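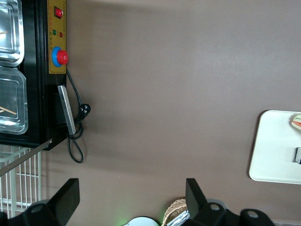
Pilgrim Transport Program, Purnitz to Skorneditz
Progress report to the Moradi Fund
23 Jun 2025

Status: on schedule, with one open item.

The second phase of the grant covers chartered rail and bus service for the autumn pilgrimage to the monastery at Skorneditz. Registration closed with 1,267 applicants. Of these, 1,195 have confirmed seats and the remainder are on a waiting list ordered by date of application.

The rail operator has agreed to a train of eight cars, one of them fitted as a chapel. The reliquary will travel in the chapel car under lock, with two clergy present at all times. Drawings for the floor anchors were approved by the operator's safety office without changes.

Bus transfers from the station at Girwood are contracted for 316 passengers who cannot walk the last section. Boarding is expected to take about 30 minutes per group.

Open item: the platform at Girwood is shorter than the train. The operator proposes stopping twice – front cars first, then rear. A written procedure is still outstanding and the second payment to the operator is held until it arrives.

Spending is within budget on all lines except insurance, where the premium for the reliquary was higher than quoted. We request approval to move the difference from the printing line.

The final report and accounts will follow in November.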